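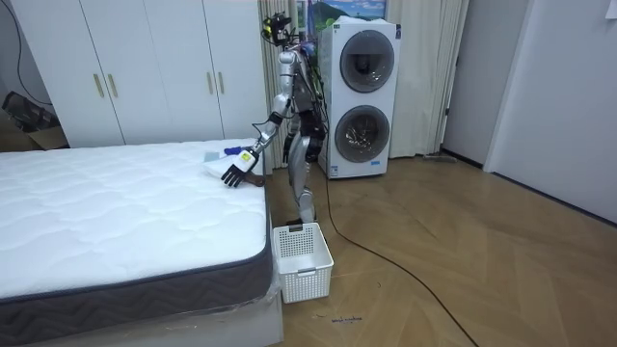

Nilo at the bedside station, hand down at the edge of the mattress. Laundry task, Pusdale robotics project course.

Thread on what our student team has been doing with it this term. Long one, mostly notes on what we changed and what we'd change again.

---

The task as written in the course sheet: pick up a cloth item from the bed, put it in the basket, carry the basket to the washer. Three stages, each graded separately. You can fail stage two and still get credit for stage one, which has saved us more than once.

---

There are eight of us on the team. Two on arms and hands, two on walking and balance, two on perception, one on data, one (me) on scheduling, test logs and whatever else is left over. I also write the weekly report, so most of this thread is copied from there with the boring parts taken out. Some of the boring parts are still in.

---

The robot is the course's humanoid. We call it Nilo because that was the name on the team signup form and it stuck. The software we run on it is a stack called Otora, which earlier teams in the same course wrote and passed down. Some of it has good comments. Some of it has none.

---

First thing we learned: a mattress is a hard surface to work on. In September we did everything on a lab table. Flat, stiff, the same height everywhere. The hand came down, touched the table, the fingers closed, done. On a mattress the surface gives way under the fingertips, so the hand keeps going down when it should be closing.

---

Our first fix was to stop the hand higher and close earlier. That worked for a bunched-up towel and missed completely on anything folded flat. A folded cloth has almost no height. If you stop high you close on air.

---

Second fix, still in use: the hand goes in at a low angle from the side, and the fingers are already half closed when they touch. The contact check now looks at the finger joints and ignores the wrist. The wrist reading was too noisy on a soft surface to be any use.

---

The quilting made trouble for perception too. White cloth on a white quilted mattress is about as bad as it gets. The stitching throws small shadows, and the edge detector wanted to call every one of them the edge of a cloth.

---

We tried colored cloths for a week. Success rate on stage one went way up. Then we read the course sheet again, and it says the item may be any color, white included. Back to white for half of all runs.

---

What helped more was using depth along with color. Even a flat folded item stands up a little from the bed, and the stitching is wavy where a fold line is straight. The perception pair wrote a small filter for that. I won't pretend I can explain it in full, but it is short, and it's the first piece of Otora this term that worked the same day it was merged.

---

On standing. People who come by the lab ask about the hands. Most of our lost time went to the legs. When Nilo stands in the gap between the bed and the washer and reaches toward the mattress, its weight shifts to that side. If the feet are a little too far from the bed, the reach gets long and the balance controller starts to argue with the arm controller.

---

The way it argues: the arm moves out, the hips move back to make up for it, the hand is now short of the target, so the arm moves out again. You can watch this go on for a while. We have a log where it went on until the run timed out.

---

The fix was to plan the foot position and the reach together. Pick the spot on the bed, work out where to stand, walk there, and only then start the arm. It's slower. It also means that if the cloth is moved after Nilo has started walking, the run is lost. The rules let us restart once per run, so we live with that.

---

The gap itself is tight. We asked whether we could move the bed over and were told the layout is part of the task, and that homes are tight. Fair enough. Turning around between the bed and the washer is its own skill, and we have a separate test for just that: walk in, turn, face the washer doors, turn back, walk out.

---

Cable notes, for anyone on next year's team. Before every run, one person walks the cable path from the robot outward and calls it clear. The walker does this, never the operator. We made it a rule after a run where everyone assumed someone else had looked.

---

Same list, other items: emergency stop in someone's hand at all times, door clear, one person near the robot and everyone else well back, and say "arm live" out loud before enabling the arm. It feels silly the first few times. Say it anyway.

---

Data. We collect runs two ways. In the first, a team member drives the arms and the software records. In the second, Nilo runs on its own and we mark each stage pass or fail. As of this week the shared folder has 1,232 recorded runs in it, counting both kinds and counting the bad ones.

---

Keep the bad ones. We deleted failures for the first two weeks because they made the folder look messy. Then we wanted to train the grasp check, and we had almost no examples of a missed grasp. We had to go and miss on purpose, and a miss on purpose doesn't look like a real miss.

---

Naming. Please agree on file names on day one. We had three styles in use at the same time and I spent an entire evening writing a script to sort them out. The style we settled on is task, stage, item, run number. Nothing else goes in the name. Notes go in the notes file.

---

The midterm check was 50 runs of stage one, unassisted, with the teaching staff picking the item and its place on the bed. We passed 54 percent. The bar for a pass was half, so that was a pass, but close enough that we didn't celebrate much.

---

I went through the misses the same night. Most fell into two groups. One group was flat items lying close to the mattress edge, where the fingers pushed the cloth over the side before they had hold of it. The other was picking up fine and then losing the item on the lift.

---

For the edge case we now come in from the edge side and pull a little toward the middle of the bed before lifting. You'd think pulling toward the robot would be easier. It is easier for the arm, but the cloth slides off the bed and then you're picking it up from the floor, and we don't have a floor skill.

---

For the lift case, the grip was fine but the lift was too fast. A cloth held by one corner swings, and the swing was enough to work it loose. We cut the lift speed for the first part of the move and left the rest alone. Boring change, big effect.

---

Stage two, the basket. Dropping a cloth into a basket sounds like nothing. The trouble is reach again. The basket sits low, and Nilo has to bend to it or let go from high up. Letting go from high up works with a heavy towel. A thin cloth drifts and lands half over the rim.

---

We count half over the rim as a fail in our own logs, though the course sheet only says "in the basket." Better to be strict now and argue later.

---

Picking up the basket is where we are right now. The handle opening is a rectangle, and the fingers have to go in flat and then curl. If they go in even slightly turned, one finger catches on the rim of the opening and the whole basket tips. The perforated sides don't help, by the way -- to the depth camera, a wall of small square holes looks like a wall that is partly there.

---

We tried Mazza for this part. Mazza is a grasp planner that another team in the course wrote for kitchen drawers. Drawer handles and basket handles have a lot in common on paper. In practice it kept planning to pull the basket open. We took the finger preshape code from it and dropped the rest, with thanks.

---

Stage three is loading the washer, and I have very little to report. We can walk up to it and face the right door most of the time. Two round doors, one above the other, and the robot has to know which one is meant. For now the operator sets that by hand in the config. It's on the list.

---

Things I'd tell a new team, in the order I wish we'd heard them: test on the real surface from week one. Read the course sheet twice. Don't change the arm and the legs on the same day. Write down who changed what.

---

That third one cost us most of a weekend. The walking pair tuned the step length, the arm pair tuned the reach, both were improvements alone, and together Nilo kept ending up too close to the bed with its elbow folded back. Each pair thought the other had broken it. The log would have told us in ten minutes if anyone had written in it.

---

Someone asked last time if the work is fun or mostly waiting. A lot of it is waiting. A run takes a few minutes, resetting takes longer, and reading the log takes longer than both. The part I like is when you change one number and a failure you've seen all week stops showing up.

---

Next up for us: basket handle, then carrying the basket while turning in the gap. Carrying changes the balance again, so the walking pair gets their turn at being the bottleneck. Final check is the same format as the midterm but with all three stages in a row.

---

The test sheets and the naming script are in the Pusdale course folder, open to anyone enrolled. If you're on another team and want the cable checklist, take it. If you have a basket grasp that works on thin plastic handles, please message me, I'm in the lab most evenings until 9.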